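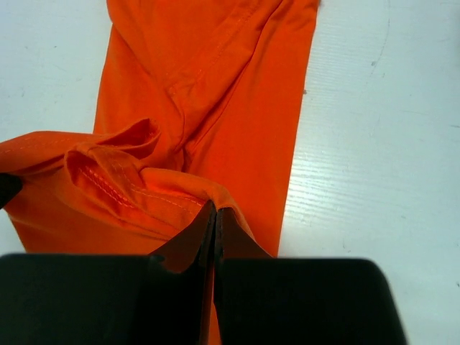 有位审稿人在第一轮意见里问我们，既然策略都能学会叠衣服了，为什么还要花整整一节去讲操作规范，这些东西放进附录不就行了？我当时读完有点委屈，不过后来想想，这个问题问得挺好，所以这一节反而写得更长了，请多包涵。

**图 1** 腕部相机视角：两根指尖位于橙色织物一处隆起的褶边旁。

## 4.2 夹取柔性织物的操作规范

先交代一下背景。我们在 Pratness 平台上做衣物整理任务，第一批录了 200 条遥操作轨迹，录的时候基本没有成文的规矩，大家凭手感来。结果回头一看，光是“什么叫夹好了”这一条，几个操作员的理解就完全不一样：有人夹一层布就算，有人非要把两层一起捏住，还有人习惯先把衣服推一推再下手。最后能直接拿来训练的只有 100 条，剩下的不是坏数据，只是标签对不上，看着真心疼！

于是我们坐下来写了一份内部规范，代号 Genduden（名字没什么含义，抽签抽的）。它不长，打印出来两页纸，我挑几条争议最大的讲讲。

**接近方向。** 规范要求指尖优先找隆起的褶，从褶的侧面靠过去，尽量不要对着平摊的布面往下戳。图 1 里就有这样一处褶，指尖上方的布拱起来，再向右折下去，褶的下面还有一道细细的缝线。缝线附近的布通常比别处硬一点，我个人很喜欢在这种地方下手，但规范没有把它写成硬性要求，毕竟不是每件衣服都有合适的缝线。

**力度上限。** 这条吵得最久。我们最后把夹持力设成驱动器量程的 70%，超过就自动松开并记一次事件。有同事觉得太保守，厚卫衣会打滑。我的看法是打滑可以重来，布料拉变形了，后面所有轨迹的初始状态就都变了，而且很难从日志里查出来。

**腕部视角。** 每次闭合之前，腕部画面里必须同时看得到两个指尖和待夹的那块布。听上去像废话吧？可是第一批数据里，这一条恰恰违反得最多，因为操作员盯的是全局相机，手腕一转，自己根本没注意。现在界面上加了一个确认键，不按就不能闭合，大家骂了两天，然后就习惯了。

**台面。** 台面上的划痕和小斑点不用特意处理，但同一批次内不许换台面。浅色台面的反光会随灯光变化，我们试过贴哑光膜，膜边翘起来以后总被指尖刮到，后来撕掉了，改成固定灯位。

**中止与记录。** 只要操作员觉得不对劲，随时可以停，不需要理由，也不影响个人统计。停下之后要选一个原因码，选“其他”也行，但得写一句话。我特别想强调后半句，那些随手写的话后来帮了大忙，Guo 数据集里的失败分类差不多就是从这些话里整理出来的。

规范定下来以后，我们又录了第二批，通过一致性检查的有 169 条。我不想把功劳全算到规范头上，操作员那时候也更熟练了，两个因素我们没有分开做对照，这是实验设计上的遗憾。Dastdale 场地目前用的是同一份规范，只改了力度那一条，他们的夹爪型号不同，直接照搬数值会出问题。

另外，这份规范只管单件衣物。两件缠在一起的情况我们还没想清楚该怎么写，暂时的做法是先中止，由人分开，再按新的轨迹重新开始录。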